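13 October 2025

Glue notebook, carton line samples. The Letel hot melt let go again over the weekend, on 2 of the 19 flaps. Trondbridge insists the board is too dusty. Gerneo, who make the board, insist the glue is too old. Both replied within the hour, so at least something here sticks to a schedule. 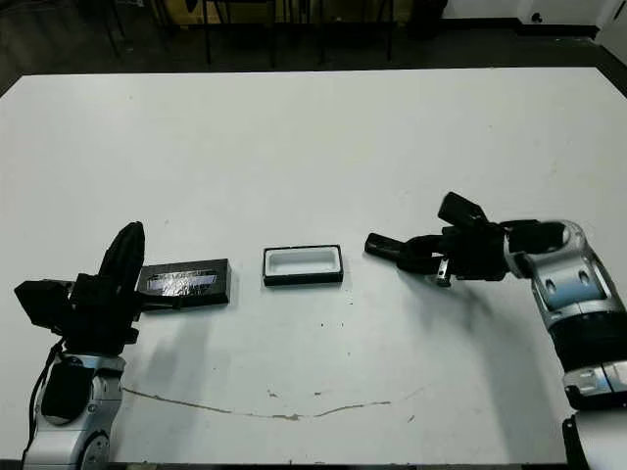

Checked the drum label anyway. It was opened in January, which I would call mature – the data sheet prefers other words. Peel test on the Han tape as a control: 248 on the old gauge, same as last time, units still a matter of faith until somebody finds the manual.

Plan is to cut fresh strips from the middle of the sheet, wipe half of them, and leave all of them under the weights overnight. If the wiped ones hold, I owe Trondbridge an apology and will write it slowly.

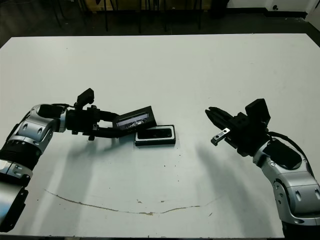

White tabletop, a few faint scuffs.

Need: new drum, lint-free wipes, the 2 kg weight back from whoever is using it as a doorstop.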